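Automation in the Workplace Kitchen

Workplace kitchen automation is the use of machines, fixed or hand-guided, to take over part of the handling, portioning, washing and laying-up that goes on in staff canteens, care home kitchens and small catering firms. I've written this entry for the Plirilach work and trades wiki because the old one was two lines long and one of them was about vending machines. I spent a good few years in catering before I moved to the training side, so you'll get my opinions mixed in with the facts, and I hope the next editor will leave at least a few of them standing!

Scope and terms

People use "kitchen automation" for all sorts. At one end there are timers, combi ovens with stored programmes and conveyor dishwashers, which most cooks wouldn't call automation at all (they'd call it the oven). At the other end there are arms that pick things up and put them somewhere else. The part I'm mostly covering sits in between: picking, placing and sorting of small items, and the business of teaching a machine how a person does it.

A gripper, for anyone who has come here from the catering pages, is the bit that does the holding. The commonest sort has two fingers that close towards each other, with pads on the inside faces. Some are bolted to an arm. Others are held in the hand and worked by a person, so that the way the person moves can be recorded and learned from later. Trade people call this second kind of work demonstration, or just "demos", and it has turned into a job in its own right.

Background

Big food factories have had machinery for generations and I won't go over that. Factories suit machines: one product, one line, one shape of tray. A canteen is a different animal. On a Monday you might be doing soup and rolls, and by the end of the week it's noodles, a birthday and a delivery that came in the wrong boxes. Every drawer holds a jumble. For a long time the sums simply didn't work for anything smaller than a factory, and the machines that did get bought ended up under a cloth in the corner.

What changed, as far as I can tell from where I was standing, was the teaching. Older machines had to be programmed step by step by someone who knew how. Newer ones can be shown. You do the task over and over with slight differences, and the software works out what the differences have in common. That puts the cook, the porter and the person who lays the tables in the middle of things, which is a place we hadn't been before.

The Wudard canteen

The example I know best is the staff canteen at Wudard, a packaging works that feeds 900 people across its shifts. The catering there is run by a contractor, Bassey, and the automation was brought in by a smaller firm called Ceva. The first stage began one November with cutlery sorting, and I do mean only cutlery sorting. Forks, spoons, knives and chopsticks came out of the wash in one great heap, and two people stood there every afternoon putting them into the right tubs.

Chopsticks were the awkward ones. They roll, they're thin, they cross over each other, and a pair that doesn't match gets sent back by customers faster than you'd think. The fork part was learned fairly quickly. For the chopsticks, Ceva asked for 2000 demonstrations, all done by people who handled the things for a living, and not all of them at the works. Homes were used as well as the canteen itself, so that the machine would meet more than one sort of table and more than one sort of light.

I did a stint of this myself, so I can tell you what the job is like. You hold the tool, you line up the fingers, you close them and you lift. Then you put the thing down and start again. It sounds like nothing at all, but my word, you learn a lot about your own wrists. A bare hand makes a dozen little corrections without telling you. With two padded fingers you have to decide where to take hold, and if you get it wrong the chopstick swings round like a compass needle. Glass tables are the worst for judging depth, particularly the rippled kind, where everything underneath goes swimmy and grey-blue and you can't quite tell where the top is.

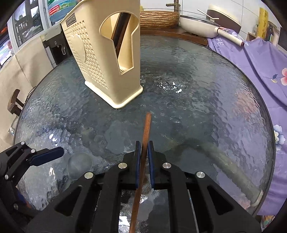

Does a cook need any technical training to give demonstrations?

Very little. Most people are comfortable with the tool after a morning, and the main thing they're taught is to work at an even pace and to keep going when a pick goes wrong, so that the recovery gets recorded too. Knowing how to handle the items matters far more than knowing about the software.

How jobs change

This is the section I most wanted to write, because it's the one that gets argued over in break rooms. When the sorting machine went in at Wudard there were 11 people on the kitchen and wash-up side. The fear was plain enough and people said it out loud: first the forks, then us. Bassey kept all of them on through the first year, though two moved from wash-up to serving and one went part time by choice. I can't promise it goes like that everywhere. I know of kitchens where hours were trimmed without much of a conversation, and an article that left that out would be a poor one.

The work itself shifted about. Wash-up became less of a standing-still job. Someone still has to empty the racks, check for food stuck on things, pull out the bent forks and clear the machine when it jams (and it jams, mostly on teaspoons). The people who did it told me they liked having the afternoons broken up. They liked the noise a good deal less. A machine that drops metal into tubs all afternoon is a clattery neighbour, and rubber liners only help so much.

Something else turned up that I hadn't expected, and that was a kind of pride. Demonstrators could see their own habits coming back at them. One long-serving porter always took hold of a chopstick a bit below the middle, and after training the machine did the same! There was a lot of teasing about that.

Pay and recognition

Demonstration work is paid in different ways. Some firms pay by the hour and some pay by the finished batch, often counted in lots of 1000. I'm firmly in the hourly camp. Batch pay makes people rush, and rushed picks are sloppy picks, and then everyone wonders why the machine is sloppy. At Wudard the hourly rate was the normal kitchen rate plus a small top-up, agreed before anyone picked up a tool. The top-up was the sticking point and it took longer to settle than the installation did.

There's also the matter of who owns a way of working. If a machine has learned from the wash-up team, should the team get anything when the same software goes into another canteen? As things stand they usually don't. Some agreements now include a one-off payment for reuse. I'd like to see more of that, and I'd like to see it written in words that a tired person can follow at the end of a shift.

Safety and hygiene

Cutlery tends to be the first job handed over, and sharp knives tend to be the last. Kitchen knives stay in their block or holder and are left out of demonstrations unless the firm has a separate written procedure for blades. A machine arm working next to people needs a marked area, a stop button you can reach with wet hands, and a rule about who restarts it. Our rule at Wudard was that whoever pressed stop was the one who started it again, and it saved a great many shouting matches.

Gripper pads have to be treated like any other surface that touches tableware. Soft pads grip well but they mark, split and hold on to grease, so they go on the cleaning sheet along with the tongs and ladles. Items used for demonstrations go back through the wash before anybody eats with them. Demonstrations at home follow the same rule, though most people I know simply kept a separate set for the purpose.

Privacy comes in here as well. Recording in a canteen can catch colleagues in the background, and recording in a home can catch pretty much anything, from post on the side to the view out of the window. The usual advice is to have a quick tidy, let the rest of the household know, and hold the right to have a session deleted. Ask for that last part in writing.

Limits

Machines of this sort are still poor at the things a new starter picks up in a day. They don't notice that the rolls smell off. They can't tell that the queue is getting grumpy and that it's time to open the second till. Clear plastic and glass cause trouble, as do wet stacked plates, and anything that has changed shape in the wash tends to end up in the wrong tub. Speed is a mixed story too. On a good run the sorter at Wudard was slower than our quickest porter, but it went on at the same rate all afternoon while the porter went off to do something more useful.

Cost puts off most small kitchens. A café with a handful of tables will sort its own spoons for many years yet, and I can't see why it shouldn't. Shared machines have been suggested for groups of schools or care homes, with the cutlery travelling to a central wash. I've yet to visit one that was running, so if you work in one, please add to this section.

See also

Canteen work
Dishwashing machines
Shift patterns in catering
Piece rates and hourly pay
Teaching by demonstration

Page last edited Tue 7 April. The section on pay is open for comments on the talk page, and corrections from anyone in wash-up are especially welcome.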